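Search this site Go

Workshop Tips -- Bins, Blocks and Offcuts

Print this page | E-mail this page

Been meaning to write up the metal bin stuff for ages. In a hurry today so take it as notes.

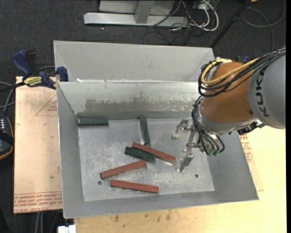

Open bins first. Sloping sides beat straight ones for anything blocky. Stuff slides to the middle and you're not digging in corners with your fingertips. Wide rim too if you can get it, easier on the forearms when you lean in.

Two bins back to back is plenty for one bench. Full one in front, sorted one behind. Push them tight together or bits drop down the gap. Even tight, run a brush along the seam once in a while.

Don't overfill. A single loose layer on the bottom, you can see every piece and grab the one you want. Pile it up and you'll be tipping the whole thing out on the floor by lunch.

Color. If you've got two sizes or two grades that look the same, paint them. Green for one, red-brown for the other, whatever is left in the can. I used the Preda floor paint from the Skekstead yard, one coat, fine. Let it dry overnight or teh blocks stick to each other.

Blocks lying across each other: take the top one first. Sounds dumb. Yank the one underneath and the top one lands on your knuckles. For one jammed in a corner, push it along the wall before you lift.

Scuffs on the bottom -- leave them. Bare sheet metal is going to scratch. Bright scratches are nothing. Brown ones, deal with it:

- dry rag, get the dust out
- fine steel wool, light, go one way only
- wipe with a little machine oil
- wipe again, dry, or everything you put in comes out greasy

Worn patches on the walls, same deal. Run a knuckle over it. Smooth is ok. If it catches, file it.

Noise. Metal on metal is awful in a small shop. Rubber mat under the bin (Usex sells a roll, 7 feet, cut it yourself) helps more then a liner inside. Liners tear and then you've got scraps of liner in with your parts.

Labels go on the outside, up high. Inside they get scraped off in a week. Paint marker holds better than tape.

Empty it right out every March. Tip, brush, vacuum the corners. Last year mine had 11 screws in it and a drill bit I'd already replaced.

More on shelves when I get to it -- brackets still sitting in the box.

Print this page | E-mail this page

Contact | Copyright Fekenero Workshop Pages | Back to top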